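Ticket: Scheduled exports arrive with the wrong line breaks and one very long Tuesday
Product: Torkow desktop, export module
Status: Closed (with reservations)
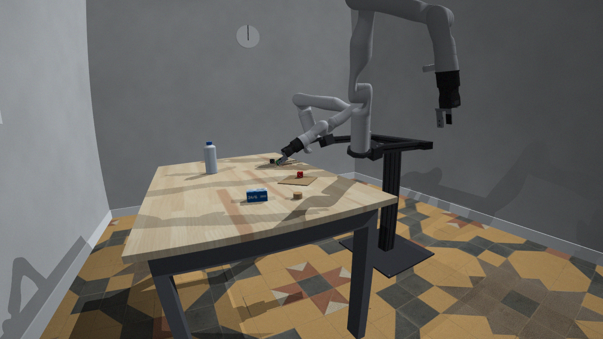

Junhao Jia: Before you ask, yes, I restarted it. I restarted it, the print server and the coffee maker. The nightly export still shows up with every address mashed onto a single line, and Firance wants the file by noon or their importer throws the whole batch back.

Support: Thanks for getting in touch. Please send the export log, the version number from the Help menu, and a short description of what you expected to happen.

Junhao Jia: Log attached. Version is 7.2. I expected street, city and zip on separate lines, the way they were on Monday. What I got looks like a ransom note from someone with no scissors.

Support: We were unable to reproduce the problem with our test data. Could you clear the template cache and run the export by hand?

Junhao Jia: Cleared the cache. Ran it by hand. The addresses are fine now, but the dates have swapped month and day, so our July renewals are scattered across the calendar like birdseed. I would call this progress if I were paid by the symptom.

Support: Can you confirm the regional settings on the machine that runs the job?

Junhao Jia: United States on my login. The job doesn't run under my login, though. It runs under a service account named "lu_export", left over from when the Lu office did its own billing. The Lu office closed. The account did not get the memo.

Logged in as lu_export. Regional settings there are set to "Custom," and whoever customized them had opinions. Decimal comma, day before month, and a list separator that is a vertical bar. I did not know you could do that, and I'm sorry I do now.

Support: That would explain the dates. Please set the region to match and test again.

Junhao Jia: Changed the region, logged out, logged in, ran the job. Dates correct. Addresses back on one line.

So for the record, we can have dates or we can have addresses. Firance has been asked which they prefer and did not see the humor.

Support: We have passed this to the export team. In the meantime, do you use any third-party add-ons?

Junhao Jia: One. The Trondska label add-on, which puts the return address on envelopes. It's been on there for years and I'd have sworn it had nothing to do with exports. Turned it off to be thorough. Everything works. Dates, addresses, all of it.

Turned it back on. Broken. Off again. Fine. I did this a few more times than science required.

Support: The export team confirms that the add-on rewrites line breaks in any template with the word "address" in its name. Your cache was holding an older copy of the template from before the last add-on update. When the region changed, the template was rebuilt and the add-on rewrote it again.

Junhao Jia: Our template is called "address_export_final_2". I see where I went wrong.

Renamed it "banana". Add-on is on, region is right, job ran clean at 10 and the file went to Firance with time to spare. Their importer rejected 19 records. I checked each one, and those customers really do have no zip code on file. That's a sales problem, so I've forwarded it to sales with my warmest regards.

Support: Glad to hear it is working. Can we close this ticket?

Junhao Jia: Two things first. One, your help page on scheduled exports says the job uses the settings of "the current user." At three in the morning the current user is asleep. Please say "the account that runs the job."

Two, will the next update put the old template name back?

Support: We have sent your comment to the documentation team. Template names should be preserved.

Junhao Jia: "Should" noted. I've saved a copy of banana in a second folder. Close it.

Support: Ticket closed. You will receive a short survey about your experience.

Junhao Jia: The survey has my street, city and zip on one line.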